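首页 > 技术教程 > 机器人 > 现场演示

开放日双臂交接演示的搭建与操作：以一串钥匙为对象

本文记录一套双臂桌面交接演示的准备步骤、参数和现场流程，供需要在开放日或来访参观中复现的同事使用。演示内容为：一只夹爪从桌面拾起一串带标签牌的钥匙，移至交接区，由另一只夹爪接走，放回指定位置。上一次使用是 2019年1月27日在 Dellanance 的开放日，由 Rin Hirose 负责控制端，我负责台面与观众侧。以下参数均为该次之后修订的版本。

一、为什么选钥匙

刚性方块做交接，观众看两遍就会走开，对夹爪的要求也偏低。钥匙串的形状每次落下都不同，圈环之间互相牵扯，重心随姿态变化，标签牌会遮挡圈环。这几点恰好覆盖了来访者最常问的问题：抓不规则物体时怎么选抓取点，抓住之后剩余部分怎么办，两只手会不会撞到一起。

钥匙串的准备要求如下。

钥匙圈用普通双圈，不用登山扣。登山扣体积大，指尖容易卡在开口里。

标签牌选鲜艳颜色，与台面区分明显。灰色或白色标签在浅色纹理台面上分割效果差，阈值调得再细也会漏。

标签纸上不写真实房间号，留空或写编号均可。开放日有观众拍照，这一条请在装台时检查。

旧钥匙即可，齿面有无磨损不影响。不要使用仍在使用中的门钥匙。

二、台面与机械部分

1. 台面固定。桌面纹理板铺好后，四角压紧，板面不得翘起。翘起 2 毫米就足以让指尖在下探时提前触碰，触发保护停机。

2. 清洁。板面用干布擦，不用酒精。酒精擦过的区域反光不均，在相机里表现为一块亮斑，会被误判为金属。

3. 型材与支架。铝型材上的螺栓逐个复紧，再用手沿型材方向推一次，确认无间隙。运输之后松动最常发生在靠近夹爪外壳的一端。

4. 线缆。所有线缆在末端关节处留出回弯，扎带不要拉死。将腕部关节从一侧限位缓慢转到另一侧，观察线束在整个行程内是否绷紧，是否扫过台面。现场有过一次线束带走标签牌的情况，原因是扎带位置离关节太近。

5. 手指。打印指在演示前检查根部有无裂纹。指尖表面的划痕和发白可以接受，不必更换；指尖缺角必须更换，缺角会让细圈从侧面滑出。更换之后重新做零位标定，不要沿用旧值。

6. 观众侧。隔离板与机械臂最大伸展位置之间至少留 30 厘米。急停按钮放在讲解人一侧，不放在控制端桌上。控制端的人视线在屏幕上，反应慢于站在台边的人。

三、控制端准备

控制程序使用 Biser，任务脚本目录名为 Clavdale，不要与旧目录混用。旧目录中的交接点坐标对应的是上一块台面，高度不同。

启动顺序：

先给两臂上电，等待指示灯稳定；
再启动 Biser，读取两臂零位；
确认两臂坐标系已对齐，对齐误差超过 2 毫米时重新标定；
加载任务脚本，先空跑，台面上不放任何物体；
空跑通过后放入钥匙，以低速跑完整流程；
最后切到演示速度。

低速这一步不可省略。空跑只能验证轨迹，验证不了夹住东西之后的净空。钥匙悬垂的部分会占用指尖下方的空间，交接时另一只手要从这个空间以外进入。

四、抓取点

抓取点的优先级为：圈环集中处，单个圈环，标签牌孔端，钥匙柄。钥匙柄排在最后。钥匙柄平贴台面，厚度小，指尖需要贴着板面闭合，容易刮伤板面。标签牌中部不作为抓取点，塑料牌面在夹紧时会翻转，把圈环甩到一侧。

夹持方式为两指对夹，指尖闭合后圈环应有一部分在指尖以上，一部分可以落在指缝之内。全部圈环都在指缝内的情况，看上去夹得很牢，交接时对侧没有可抓的部分，应松开重抓。

闭合力分两段设置。第一段低力接近，检测到接触后保持位置，第二段加到夹持力。直接以夹持力闭合时，圈环会被弹开。

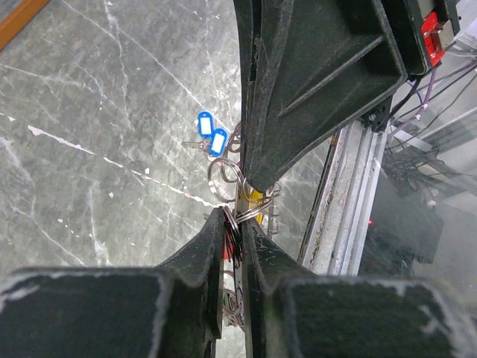 图1　指尖对夹圈环，另一指的尖端位于其上方；蓝色标签牌与钥匙平放在台面上。

讲解到这一步时，可请观众注意指尖与圈环的相对位置，并说明抓取点的选择依据。观众多半关心夹紧力的具体数值，按脚本中的设定值回答即可，不要临时换算成公斤。

标签牌与台面的接触也值得讲。钥匙和标签仍贴着台面时，台面会分担一部分重量，此时从指尖反馈读到的力不能当作整串的重量。需要称重的话，应抬离台面并等待摆动衰减后再读数。

五、交接

交接区设在两臂工作空间的重叠部分，离台面越低越安全，但要保证悬垂的钥匙不拖地。我们采用的做法是先低位交接，跑通之后再视观众情况抬高。

步骤：

1. 持物臂到达交接点，停稳，等待摆动衰减。等待条件用力反馈的波动幅度判断，不用固定延时。固定延时在换了钥匙串之后必须重调，很容易忘。

2. 接物臂从上方斜向进入，指尖对准露在外面的圈环。进入方向与持物臂的指面错开，避免两组指尖正面相对。

3. 接物臂以低力闭合。检测到接触后，两臂同时保持，不得有位移指令。

4. 接物臂加到夹持力，持物臂减力，减力过程不要做成阶跃。

5. 持物臂张开，沿原进入方向退出，退出距离超过指长之后才允许接物臂移动。

6. 接物臂抬起，确认力反馈读数未跌落，再移向放置点。

第4步最容易出问题。两侧同时满力时，圈环在两组指尖之间互相别住，其中一侧张开时会带出一个跳动。Rin Hirose 把减力曲线改缓之后，跳动基本消失，代价是单次循环变长。开放日场合可以接受，讲解人正好利用这段时间说话。

六、现场流程

每场参观分三段：静态讲解、连续演示、观众指定摆放。

静态讲解时两臂保持上电但锁定，讲解人指认夹爪、型材导轨、线束和控制设备。红色指示灯亮代表通电，不代表正在运动，这句话每场都要说。有观众把它当成故障灯。

连续演示每场跑 13 个循环，之后停机检查手指根部和扎带。不要因为观众多而加跑。打印指连续受力后根部温度上升，刚度下降，后面几次的夹持位置会漂。

观众指定摆放是效果最好的一段。请一位观众把钥匙串随手放到台面的标记区内，手完全离开隔离板之后，讲解人口头确认，控制端复述，再启动。复述不可省略。观众放在标记区外时，由讲解人挪回，不要让控制端临时改工作区。

遇到抓取失败，让程序自行重试，讲解人说明失败原因。连续两次失败后人工介入，把钥匙串拎起重新放下。不要在观众面前修改参数，改完没有经过低速验证的脚本不允许以演示速度运行。

七、常见问题

圈环从侧面滑出：检查指尖是否缺角，再检查两指是否对中。对中偏差通常来自换指之后没有重新标定。

标签牌识别不到：检查上方灯光。标签纸反光时中心会过曝，色块变成一个环，面积低于阈值。把灯移偏即可，不必改阈值。

接物臂进入时触碰持物臂：核对脚本目录，多数情况是加载了旧目录的交接点。

夹住后读数缓慢下降：圈环在指尖间滑移。清洁指尖积灰，仍不改善时更换手指。

Biser 报坐标系不一致：两臂上电间隔过长，或其中一臂在上电后被人碰过。断电，按第三节的顺序重来。

日志中出现代码 1,254：为通信超时，检查线束接头。接头外观完好也要拔下重插，这个代码在运输之后尤其常见。

八、收台

先移走钥匙串，再让两臂回零。带着物体回零时，悬垂部分会扫过型材。断电之前导出日志，文件按场次命名。

手指拆下单独装袋，根部有裂纹的直接报废，不放回备件盒。纹理板平放运输，竖放会弯。隔离板擦净指纹后贴膜。

Dương 现场的那套台面尺寸与本文相同，但型材安装方向相反，交接区需镜像，进入方向也要一并改。镜像脚本在 11 月的版本里已有，使用之前仍须空跑和低速各一遍。

标签：双臂协作，夹爪，开放日，演示搭建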